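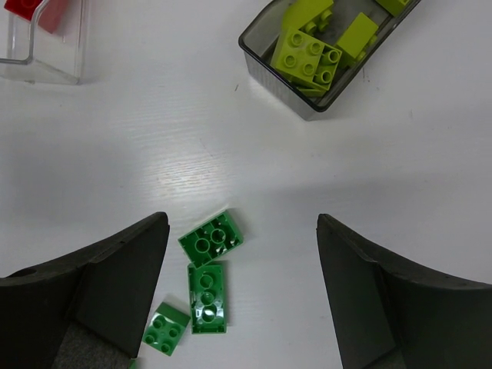
Green building bricks on a white tabletop.

Home | About | Staff | Give | Contact

About Girnemano Campus Fellowship
2 min read

Girnemano is a Christian student fellowship serving the two colleges in Dondinham. We began with four students who met for Bible study in the laundry room of Presten Hall. Today almost 700 students come to at least one of our gatherings during the school year.

Most of what we do happens in small groups. Each group meets weekly in a dorm lounge or an apartment, led by two students who trained with us in June. The large group meets at Leka House, 622 College Street, and dinner is served first. You do not have to be a church member, or sure what you believe, to come.

Eldana Tefera has directed the staff team since she finished graduate school here. She also meets with student leaders one on one.

We are funded by local churches, alumni and parents. Gifts of any size go toward staff pay, meals and retreat scholarships.

Share 4 | Comments 0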